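Course Materials > Robots at Home and at Work > Week 7 Notes

Posted in December by Yara Nasrallah

Can a machine clean the bathroom yet?

Hi all. These are my notes from the afternoon session, typed up more or less in the order I said them, with a few things I forgot to say out loud. Bring them to lab, please. Driss Metwally is running lab and he will assume you've read as far as the part about force.

We spent last week on shop-floor work, where somebody has usually bolted the hard parts down for you. Now we're going home, and I picked the bathroom sink because every one of you has cleaned one (I hope!).
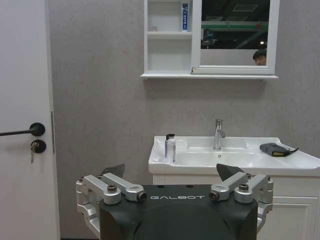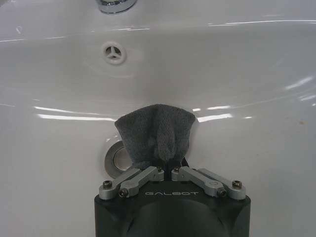
A washbasin, a cloth, two fingers.

So let's take the chore apart. If I asked you to wipe a sink you wouldn't plan anything. You'd move whatever was sitting on the rim, grab a rag, swipe around the bowl, do the faucet, and be thinking about dinner the whole time. Write that out as instructions for a machine and it gets long in a hurry. Rodel Castillo tried it for his Irncombe project last term and ended up with 17 separate steps, and he hadn't even gotten to rinsing.

Seeing the thing you're cleaning

Glazed ceramic is rotten to look at if you're a camera. It's white, it's curved, and it throws the ceiling lights right back at you. A glare streak and a streak of dried soap can look very much alike in a single view. People get around this without noticing: we tilt our heads, the shine slides along and the soap stays put. A camera riding near the gripper can do the same trick by moving a little and comparing views, and I'd like you to think about what that costs in time. Chrome is worse. It shows you the room instead of itself.

Mirrors belong in this section too. Jerome asked whether a depth sensor sees a mirror as a hole in the wall, and yes, quite often it sees another room back there. Good question, and it will be on the reading sheet.

Holding a cloth

A cup has a shape and keeps it. A cloth has whatever shape you left it in. Pinch it in the middle and you get a little tuft sticking out, pinch it by a corner and it drags. With two fingers you really only get one pinch, so you have to pick the spot well, and then the part doing the wiping is whatever sticks out past the fingertips. Your own hand spreads a cloth flat with the palm and four fingers behind it. Try this at home tonight — wipe your sink holding the rag between thumb and forefinger only. It's slow and pretty annoying, and you'll learn more from it than from my slides.

Pushing hard enough

This is the part Driss wants. Wiping is a contact job. Push too lightly and you skate over the dirt, push too hard and the fingertips meet the porcelain through the fabric. The bowl curves the entire way, so the direction of "push" keeps changing as you go. On a flat bench top you can nearly ignore this. In a bowl you can't.

The logs we're using in lab come from the Sallilow set: 2,834 wiping attempts, of which 2,295 were marked as finished by whoever was grading. Before you get excited, read the grading sheet. "Finished" means the cloth passed over the whole target area. Clean was never measured. Divina Bautista makes this point much better than I do in the Cavstead handout, pages 7 and up, and I want you to have an opinion on it by lab.

So, yet?

My own answer is "some of it, slowly, with a person nearby." Moving a cloth over a surface, sure. Knowing when to stop is a different matter. Same for knowing that the stuff around the drain needs a second go, or that the toothbrush has to be out of the way first and then go back where its owner will look for it. I've changed my mind on this twice since I started teaching the course, so feel free to argue.

For lab

Read the Cavstead pages. Write your own step list for one bathroom chore that isn't the sink (toilet is taken, sorry, three groups asked). Mark each step as seeing, holding or pushing. Where a step is two of these at once, say so and say which one you think fails first.

Office hours are at 4 p.m. in the Pangilinan room, same as before. Knock loudly — the fan is noisy.

Contact the course office | © Robots at Home and at Work | Back to top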